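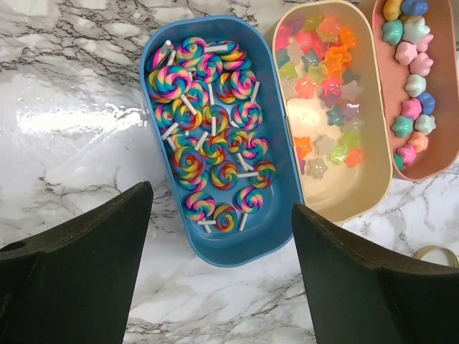 Unit 4: Temporary Work Permits and the Road to Staying

Course handout, Settlement and Migration Basics
Last revised 25 December 2019

Welcome back, everyone. In the last unit we spent a good long while on family sponsorship, and I know many of you came away with your heads full of forms. This unit is gentler on the paperwork and a little heavier on the thinking, so get comfortable, keep a pencil nearby, and don't worry if the first read-through feels slippery. It did for me too when I was learning it!

We will be working with a made-to-measure country called Jorar all through this unit, the same one we used for the sponsorship exercises. Its rules are simpler than the ones you will meet in practice, and they borrow a bit from several real systems. Please don't carry a Jorar rule into a conversation with a real applicant. Real rules change often, and the only safe place to read them is the government's own website on the day you need them.

4.1 Two kinds of permit

Broadly speaking, a work permit is either tied to one employer or it isn't. In Jorar the first kind is called a named permit and the second an open permit. You will see other labels elsewhere (closed, employer-specific, sponsored, unrestricted), but the idea underneath stays much the same.

A named permit lists the employer, the job and usually the place of work. If the worker wants to change any of those, a new application has to go in, and in most cases the worker has to wait for an answer before starting the new job. An open permit lists none of them. The holder can work for nearly anyone, leave, start again somewhere else, or hold two part-time jobs at once if that's what pays the rent.

Students often ask me why anybody would apply for a named permit when the open kind sounds so much nicer. Well, most people don't get to choose. Open permits in Jorar go to the spouses of certain workers, to recent graduates, and to people waiting on a decision about permanent residence. Everyone else needs an employer willing to put its name on the form.

4.2 What the employer has to show

Before Jorar will issue a named permit, the employer must show that it tried to hire locally. This is usually called a labor market test. The employer advertises the job, keeps a record of who applied, and explains why the local applicants weren't suitable. The wage offered has to match what is normally paid for that work in that region.

Let's take our practice company, Mikadwood, which makes kitchen doors in the town of Were. Mikadwood wants to bring in a machine operator. It posts the job, receives 16 applications, and interviews the people with the right experience. One turns the job down over the commute and the rest have never used the machine in question. Has Mikadwood done enough? Think about what you would want to see in its file. Could it have trained somebody? Was the advertisement written so narrowly that only one person on earth could fit it? Officers do look at that, and quite rightly.

4.3 Fees and who pays them

In Jorar the employer pays a processing fee of 1,000 crowns for each named position, and the worker pays 100 crowns for the permit. The employer may not take its own fee back out of the worker's wages, whether all at once or in little bites each payday. Underline that one, please. Many of the sad stories in this field begin with a deduction on a pay slip that the worker was too new or too frightened to question.

Recruitment agencies are a related headache. Our practice agency, Alladex, may charge Mikadwood whatever the two of them agree on, but it may not charge the worker for finding the job. It may charge for separate services, such as translation, provided the worker truly had the choice to say no.

4.4 Losing the job

Suppose the kitchen door business has a bad winter and our operator is laid off. The permit doesn't vanish that same afternoon. Jorar allows 60 days to find a new employer and file a new application, counted from the last day of paid work. During that time the worker may stay in the country but may not work for anyone else.

Watch out for the difference between status (permission to be in the country) and authorization (permission to work). They often travel together, and people mix them up constantly, including people who have been at this for years. In the situation I just described, the worker still has status and has lost the authorization. Try saying it out loud in your own words before you move on.

4.5 From temporary to permanent

Time spent working in Jorar counts toward permanent residence if the work was authorized, paid and at or above a certain skill level. Volunteer work doesn't count, and neither do weeks worked after a permit ran out. Intake opens each September, so a worker whose permit ends in the summer has to plan well ahead and may need an extension to bridge the gap.

Encourage applicants to keep everything: contracts, pay slips, tax papers, letters describing their duties. A letter that only gives a job title is not much help. A good one says what the person did all day, how many hours a week, and for what pay.

For next class

Read sections 4.2 and 4.4 again, slowly, and write a page on the Mikadwood file. Tell me which documents you would ask the company for and what you would say to the worker on the day of the layoff. Full sentences, please, and write it so that a tired person with shaky English could follow you. Bring two printed copies, one to hand in and one to swap with a neighbor.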